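Workshop notes: processor checks on the Urside towers

Sun 16 May

The second batch of Urside towers is now on the bench at Lunell. There are 21 machines in it, all with the same green board and two banks of memory slots, one on either side of the CPU socket. The first batch was held up in December by poor processor seating, so the socket check now comes before any memory work.

Power down, pull the cord and lay the case on its side. Remove the cooler and clean the heat spreader with Zano wipes before touching the lever. Old paste that gets under the load plate is slow to clean out, and it tends to end up on the contacts.

Release the retention lever, bring it fully back and swing the load plate open. The plate should stay up without being held. If it drops, check the two screws at the hinge bracket before going further.

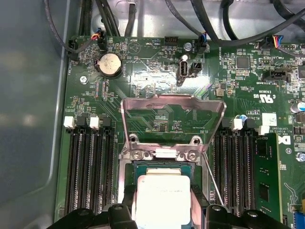
Lift the processor straight up by its edges. Any sideways movement while it is still in the socket can bend contacts, and a bent contact usually shows up later as a missing memory channel - an easy fault to blame on the modules. Inspect the socket under the Ketilsson lamp at a low angle, first from the lever side and then from the hinge side.

Refit with the corner mark on the processor matched to the mark for the socket. It should sit level under its own weight. Close the plate, then bring the lever down with steady pressure. Some resistance is normal. A lever that stops short is not, and the plate should be opened again.

Memory goes in last. Open the latches, line up the notch and press both ends of the module evenly. Test with one module first, then add the others in the order given on the job sheet.

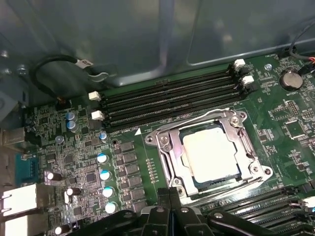
Processor in its bracket, with the upper memory bank empty. The coin cell is at right.

Clock settings should be checked on every machine before it leaves the bench. Replace the coin cell if the date has reset, and write the change on the job sheet. Cells are in drawer 47 - please return opened packs to the same drawer.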